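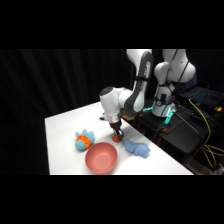

Teaching by Hand: pictures from our spring sessions

Welcome to the gallery, and thank you for stopping by. Since April a few of us at Mitum have been spending our evenings showing a robot arm how to do small, ordinary jobs on a table - picking things up, mostly, and setting them down somewhere sensible. We don't write out the movements for it. One of us guides the arm through the job, either by taking hold of it and moving it ourselves or by steering it from a hand controller a little way off, and the arm's joint positions are saved as we go so that it can learn from them later.

Putting a small orange object in a round pink bowl sounds like nothing at all, and I said as much on my first evening, rather loudly. My first go took so long that Eluned Edwards had time to make the tea and drink hers.

The gripper is the part everybody wants to talk about, and quite rightly! It comes straight down on the orange piece, with the soft toy to one side and the crumpled blue cloth to the other, and the fingers have to close without brushing against either. Noemi Morelli's advice, which I pass on to every newcomer, is to stop just above the table, take a breath, and only then go down the last little bit.

A word about the toy, which came from Gyula Győri's house and has been named Stargate (his daughter chose it, and we weren't consulted). It is light blue and bright orange, round and fuzzy, and I'd call it a fish, although opinions differ. We like having it on the table because it shares a colour with the thing we are reaching for, and an arm that has only ever met one orange thing can get some very odd ideas.

The cloth gets scrunched up afresh before each go, so it never sits quite the same way twice. Assunta Bellini folded it neatly one evening out of pure habit and we had to ask her, very nicely, to mess it up again.

We save 21 goes in an evening if all is well, and throw out any where the person steering dithered too much. I lost 2 of mine that way last time and have nearly forgiven everyone.

Rosalba Valentini looks after the saved sessions and would be glad to hear from anyone who fancies a turn at the controls. We start at 7 in the evening, there are usually biscuits, and you needn't have touched a robot before. More pictures will go up once we have moved on to folding.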